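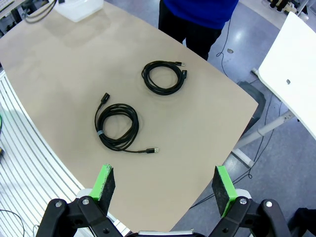 My project for Media and Popular Culture was meant to be on "fame" in general, which my tutor said would need a whole shelf of books, so I cut it down to one soap. I picked Steltbridge, because I grew up with it on in the kitchen, and one question: when a character gets a new actor, how long do viewers take to stop moaning about it?

The recast I chose was Carly Fornel. If you don't watch, Carly runs the taxi office and is married to the wrong Owusu brother (long story). The first actress left after 8 years and the new one simply walked in through the back door, put the kettle on and started arguing about a wedding cake. There was no car crash and no plastic surgery plot. I was 14 and properly furious!

## What I did

I read 800 posts from the Jusemach forum, where people talk about the show episode by episode. I started with the night the new Carly turned up and carried on until the end of November that year, by which time the thread had mostly drifted on to the fire at the garage. Each post went into a spreadsheet as "against", "for" or "can't tell". The last column got a lot of use – soap fans are very sarcastic and I often couldn't work out if "well she's a treat" was a compliment.

I also interviewed Gintarė Juška, who has moderated the forum since before I could read. I'd planned on half an hour and she gave me a whole afternoon, including her views on every recast the show has ever done. She told me people hardly ever complain about the acting to begin with. They complain about hair, and about the voice, and then they go quiet for a bit.

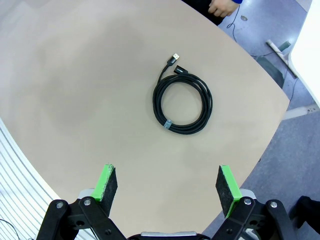 ## What I found

She was right about the hair. In the first week nearly everything was about looks or accent, and a good few people refused to use the name Carly at all (they wrote "New Carly" or "the lodger"). Posts about the acting itself only got going once she had a big scene of her own, the one on the bridge with Dele Owusu, and after that the mood changed quickly. By the last stretch of the thread most people had dropped the "New", and the few who hadn't were getting told off for it.

I had expected the story to matter less than the actress. Reading it all in order, I think it's nearly the other way round. Give her a dull month and I reckon they'd still be calling her the lodger.

Something I hadn't planned for was how many people defended her by talking about her life off screen. They'd read that she did theatre as a child, or that she sings, and brought it up as if it settled the matter. I'd like to have made that a column of its own, but I was too far in by the time I noticed.

## Problems

I did all the sorting myself, so if I've misread the jokes then I've misread them all the way through. I re-did 95 posts after a gap of 2 weeks to check, and changed my mind on more of them than I'd like, nearly all from "against" to "can't tell". The forum is also only the keen viewers. My nan has watched every episode and still hasn't noticed Carly changed.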